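Plimach opens board-level refurbishment line for desktop computers at its Katona site

May 5, 2022

Plimach has brought into service a refurbishment line for desktop computers and small workstations at its Katona site. The line takes in complete machines withdrawn from offices, colleges and libraries, assesses the main board in each, and returns working units to use under a written warranty. It has been running at reduced volume since January, when the first benches were fitted, and is now open to all contract customers.

Until now, machines received at Katona were sorted by age. Anything past a fixed cut-off was stripped for metals, whatever the condition of the board. Under the new procedure the age of the machine is recorded but does not decide its route. The decision is taken after inspection, and the result is entered against the serial number of the case.

Inspection is carried out in 3 stages. In the first, the side panel is removed, dust is extracted and all expansion cards are taken out. In the second, the memory and processor are removed and stored in labelled trays, so that the sockets can be examined for bent contacts, residue and heat damage. In the third, the board is powered from a bench supply and put through a start-up test with known good parts.

Boards stay in their cases for the first two stages. Earlier trials in which the board was lifted out at the start led to damage to standoffs and front panel leads, and added time to every job. Power and data cables are left connected where they do not obstruct the work, and are checked for cracked sleeving and poor seating at the plug.

The inspection sheet for full-size boards covers the expansion slots, the memory bank, the processor socket and its retention frame, the data connectors and the chipset cooling. Slots are entered by type and length. Retention latches are checked by hand for free movement, as a broken latch will allow a heavy graphics card to work loose in transit.
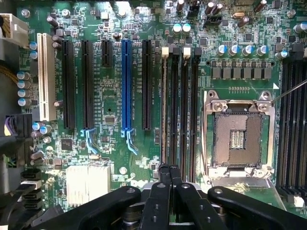
Older slot types were raised by several customers during the trial period. Benedicta Dankwa asked that boards with a conventional PCI slot should be listed separately in the stock record, adding that her department still depends on measurement cards which fit nothing newer and that a single spare machine can keep a test bench in use for years. Plimach has adopted the request. Stock can now be searched by slot type as well as by processor family and memory size.

The line has 5 benches. Each is fitted with an earthed mat, an extraction hood, a bench supply and a terminal for the inspection sheet. A total of 116 machines were processed in the trial period. Replacement fans, batteries and cable sets are supplied by Girnier, and stock records are held in Sumutero, the asset system already used at the site for incoming goods.

"A board is a long list of separate parts, and most of them outlast the machine's first owner," said Fumiko Ueda, operations manager at Plimach. "We wanted a sheet that makes the technician look at each one and write down what was found. The start-up test comes last for that reason. A board can start perfectly well with a cracked latch or a tired connector, and the customer finds out later."

Boards which fail inspection are graded for repair or for parts. Repair is limited to work that can be done without removing major chips: replacement of batteries, latches, capacitors and damaged power connectors, and renewal of thermal compound under heatsinks. Boards graded for parts are kept until the next stock review and then passed to metal recovery.

Storage drives are removed on arrival and handled under the existing data erasure procedure, which is unchanged. Drives are not refitted to the machine they came from unless the customer has asked for this in writing.

Contract customers can book collections through their usual account contact. Copies of the inspection sheet and the grading table are available from the Katona site office on request.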